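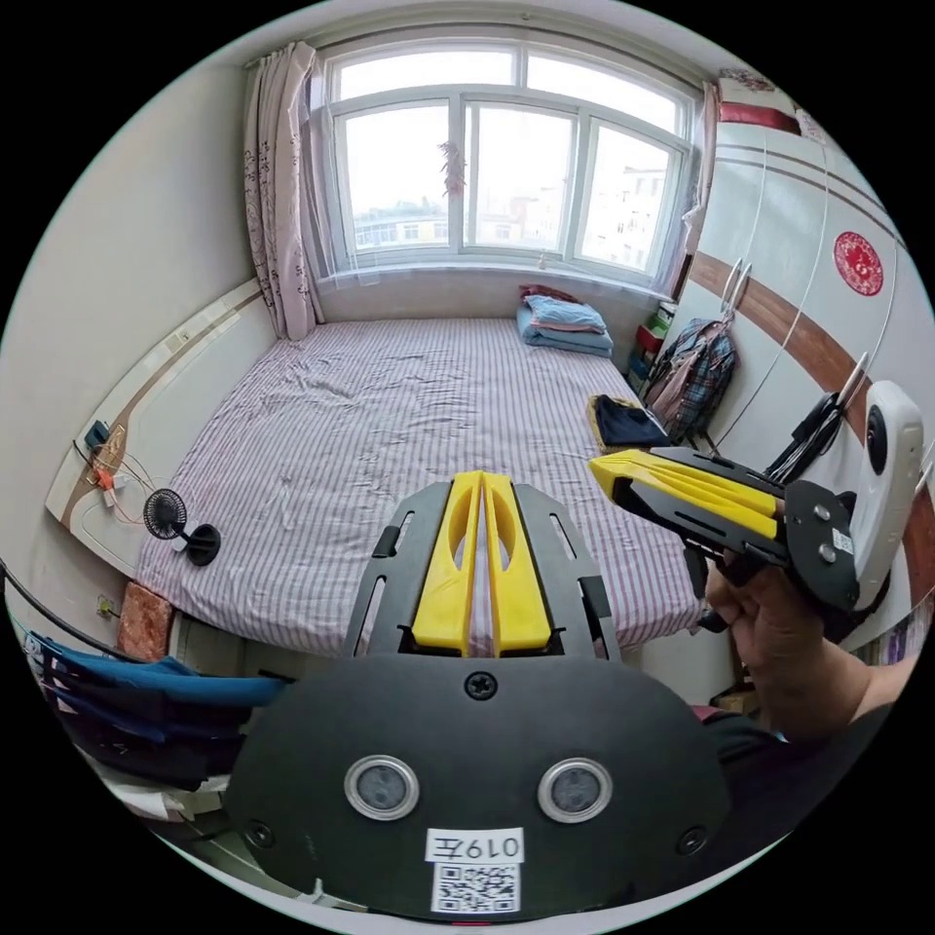 According to Aitana Vidal, the grippers are fine and the cable is the problem, and she would like that on record before anyone fills in another row. It is on record. The rows follow anyway.

Userside hand-held gripper inspection, bedroom kit
Jan 17, 2020
Inspector: Orathai Tanasarn
Reason for inspection: left finger stayed shut on a bed sheet during take 513 and would not let go when the handle was released. Operator unhurt. Sheet philosophical.

1. Fingers open fully when handle is released
FAIL, left unit. Opened on the second try, then on the fifth, then whenever it felt like it. Right unit passes.

2. Fingers free of cracks and burrs
Pass. I ran a cotton swab along both edges and it came away whole.

3. Mounting bolts tight
Pass with comment. One took a quarter turn. The July sheet says "all tight, no need to check again," which I admire as a forecast.

4. Cable clear of operator's feet and the bed
FAIL. Aitana gets her row. With the slack on the floor, a step backward tugs the unit. Does not explain item 1.

5. Spring return
FAIL, left unit. Lint wound around the pivot — enough to knit with. Cleaned, and the finger opened 11 times out of 11. I would still like a new spring.

6. Operator jewelry and sleeves
Comment. The Ruddock safety sheet says nothing loose at the wrist. Bangles count as loose. So do the cuffs of the person who wrote the sheet. 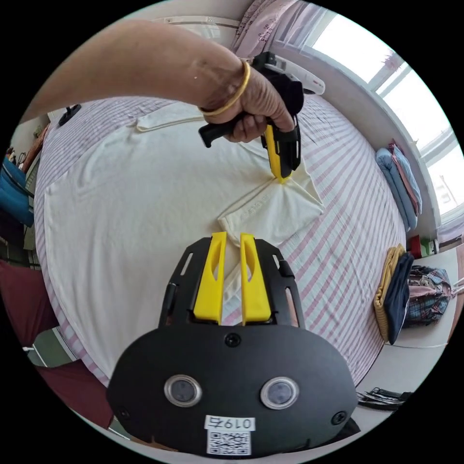

Item 5: left-hand grip on the white cloth, fabric gathered at the fingertip.

7. Fabric can be freed by hand if a finger sticks
Pass, grudgingly. Pull the cloth sideways, along the finger. Pulling straight back makes it bite harder.

8. Fault log filled in at the time of the fault
FAIL. Entry reads "stuck again." There is no earlier entry for it to be again of.

Actions
Left unit out of use until the spring from Banis is fitted (part 756).
Clip the cable up before the next take. Aitana has offered.
Lint check added to the start of every fabric session.
Recheck items 1, 4 and 5 after the repair. Signed, O. Tanasarn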